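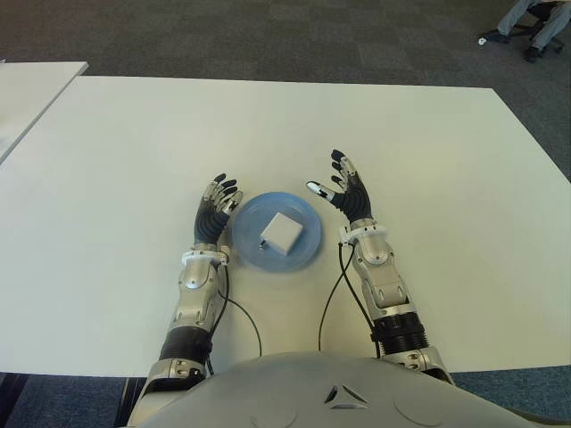
Catch-all plates: quick FAQ

14 shares | 3 comments

What's a catch-all plate?
One plate, one spot, all the small stuff that wanders off. Keys, coins, earbuds, chargers. Thats it.

Do I need to buy one?
No. Any spare plate. The Flomus ones are nice but a leftover from the cupboard does the same job.

Rim or flat?
Rim. Even a low one. Coins roll, and you'll be on the floor with a flashlight by August.

Where do chargers go?
On the plate when not in use. Always. The small white cube kind are the worst for getting lost, and on a white table they blend right in. A light blue plate helps, you see the edge of it first. Mine was 2 bucks at Markima. 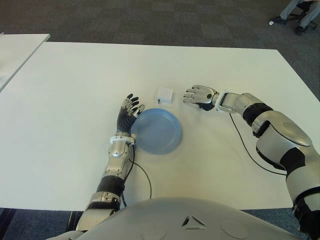
Clear the plate once a week. Tip it out, wipe it, put back only what you used. Takes me 11 minutes with the mail pile included. If something like a little charger block is sitting on the table past the rim, thats a stray, back on the plate it goes. Recipts in the trash.

Can I plug in a phone on the plate?
Wouldn't. Storage only.

Comments (3)

rosie_k: Tried a bowl, everything sank to the bottom. Plate is better

Damian Wilczyńska: how big? mine is 200 mm and full already

tilly88: @Damian get a second one for coins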